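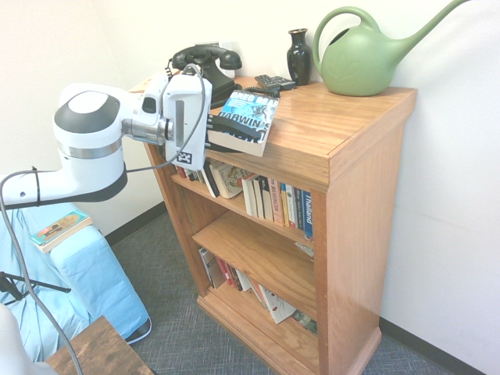 A light wooden bookshelf against an off-white wall.

The Long Life of a Bookshelf

What happens to home furniture between the showroom and the curb, and why more towns want to slow it down

The street behind the old rail depot in Clerkov fills up twice a year. In the last week of May and again at the end of August, when leases run out, people carry out what they can't fit in the car. Bed frames go first. Then come desks, lamps, kitchen chairs with one loose leg, and bookshelves, more of them than anything else.

Most of it used to be gone by the next afternoon. The city sent two trucks with compactors, and a desk that had cost a week's pay went into the back with a crunch. Last year the crews picked up 937 pieces of furniture on that street and the six blocks around it. They know the number because it was the first year anyone wrote it down.

The count changed how the city handles the spring move. The trucks still come, but they come two days later. A flatbed goes out ahead of them, and the people on it have a simple job. They take anything that stands up straight, has no upholstery and doesn't smell. Everything else stays for the compactors.

What the flatbed collects goes to a former tire warehouse called the Hovus, a name left over from the company that built it. The building has a concrete floor, a loading dock and no heat. Bookshelves are lined up along the north wall in order of height. Tables are stacked in pairs, top to top, with cardboard between them. A repair bench runs down the middle.

The rules on repair are strict. A piece gets one hour of work. If it can't be made safe in an hour it is taken apart for wood and hardware, and the hardware goes into coffee cans sorted by size. Shelf pins have their own can. They are the part most often missing from a bookshelf on the curb, and they cost a few cents apiece.

Bookshelves do well under the one-hour rule. The usual trouble is a sagging shelf, and the usual fix is to turn the shelf over. A board that has bowed downward under books for five years will straighten slowly with the load on the other side. If the sag is too deep, a strip of wood glued and screwed along the front edge stiffens it. The back panel is the other weak spot. On cheaper shelves it is a thin sheet held in by staples, and once it comes loose the whole case leans. Eight screws fix that. So does a diagonal brace, though it looks worse.

Dressers are harder. Drawer slides wear out, and there are dozens of kinds. The Hovus keeps a wall of salvaged ones, and a dresser may wait months for a match. Few people want to take a dresser with three working drawers out of four, even at the prices charged here.

Those prices are flat. A small item is $5, a medium one is $13, and a large one is $25. Bookshelves over four feet count as large. There was an argument early on about charging more for solid wood, and the people running the place decided against it. Sorting by material took time and caused disputes at the door. The result is that dealers turn up at opening hour on sale days and leave with the best oak. The warehouse put in a limit of three pieces per visit, and that has mostly settled the matter.

The sales pay for glue, screws, sandpaper, the electric bill and half of one salary. The city pays the other half out of what it saves on dumping fees. Bulky waste from Clerkov is hauled to a landfill an hour and 10 minutes away, and the hauler charges by weight. Furniture is heavy. A single tall bookshelf made of particleboard can weigh more than the person trying to move it.

Particleboard is also the main reason the pile has grown. A solid wood bookshelf can be taken down, moved, knocked around and put up again many times. Screws driven into particleboard hold well the first time and less well each time after that. By the third move the holes have crumbled. The owner looks at a leaning case in an empty apartment and leaves it on the sidewalk.

There are ways around it. One is to fill the old hole with wood glue and a short length of dowel, let it set overnight, and drill fresh. Another is to move the shelf without taking it apart, which in a third-floor walk-up is easier to suggest than to do. The repair bench has a handout on the dowel method. It is a single sheet, printed on both sides, and the staff say it is picked up more than anything else on the counter.

Some furniture makers have started to design for the second and third move. Cirillo, a small workshop two towns over, builds a bookshelf that goes together with wedges and uses no screws. It comes apart in a few minutes with a mallet. The price is $400, well above what most people moving out of a shared apartment want to spend. The workshop sells spare parts for every model it has made and will buy back a shelf in fair condition for a third of the price. Few buyers have used the offer so far. The oldest shelves are only nine years old, and it may be that their owners don't want to part with them yet.

Across the river, the town of Hostirum took a different route. It has no warehouse and no sale days. Instead it moved the bulky pickup schedule so that it falls one week after the main move-in date, where it used to fall three days before. People who are leaving put their furniture out. People who are arriving walk past it and carry it home. The town painted a long rectangle on the pavement in the lot behind the library and asked residents to leave usable pieces inside the line. Anything still there at the end of the week is hauled away.

It costs almost nothing, and it has limits. Rain ruins a good share of what is left out. In a wet June, particleboard swells overnight and can't be saved. The lot also draws things that aren't furniture, including paint cans and, once, a working chest freezer with food in it. Even so, the town's bulky waste for that month dropped by nearly a third in the first year.

Visitors from other places tend to ask which way is better. The Clerkov warehouse saves more pieces and gets them into better shape. The Hostirum lot needs no building and no payroll. Smaller towns have mostly copied the lot. One has added a carport roof, bought used, and reports that it solved the rain problem and created a parking problem.

For anyone with a bookshelf to pass along, the advice from the repair bench is short. Tape the pins and screws in a bag to the underside of a shelf. Leave the case assembled if it will fit through the door. Wipe it down. If it has to go to the curb, stand it upright and out of the wet, and put a note on it that says it works, because people hesitate over furniture that might have been thrown out for a reason.

For anyone picking one up, check the back panel first, then push gently on one upper corner to see if the case sways. Look along each shelf from the end to judge the sag. Run a hand along the seams and screw holes, where bugs hide. When it gets home, fasten it to the wall, whatever its height. A strap kit is inexpensive and takes two screws.

The Hovus opened its doors for this year's spring sale at 8 in the morning. By noon 202 pieces had gone out on roof racks, hand trucks and one wagon. The north wall was down to four bookshelves, all of them short.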